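Locked out for 6 days: a shop manager on the Clundex attack

Sat 16 May
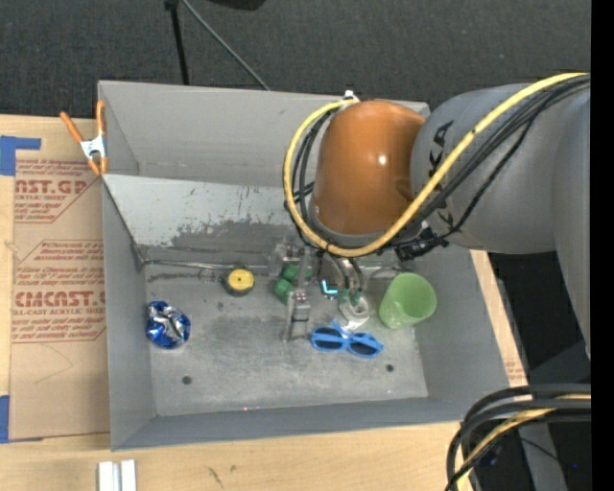
The manager of Widmer, a parts supplier in Nundeck, found out at the front counter. Till wouldn't open. Then the stock list, then payroll.

"I thought it was the wifi," she says. "Turned it off and on. Went and made a coffee."

By the time she got back every file on the shared drive ended in the same five letters, and there was a note asking for $500 per machine. They had 14 machines. Signed Clundex, with a help address at the bottom and a apology for the inconvenience.

Did she write to them? "Course I did. I was ropeable. They answered in eight minutes, which is better than our internet provider's ever done."

They offered a discount if she paid by Friday. She didn't. The last full backup was from March, on a drive in her desk drawer, and she reckons it saved roughly 8 weeks of retyping. The invoices since then were gone, so staff rang customers one by one and asked what they owed.

"Most were good about it. A couple went very quiet."

How it got in - a fake delivery notice, opened on the dispatch computer. She won't say by who. The bloke still works there.

Festimano, the firm that looks after their computers, has since split the network up and put backups on a nightly run. One copy goes off site. She checks it herself on Mondays, has it on a sticky note.

Would she pay next time? Long pause. "Ask me when payroll's due."

She's still waiting to here back from the insurer.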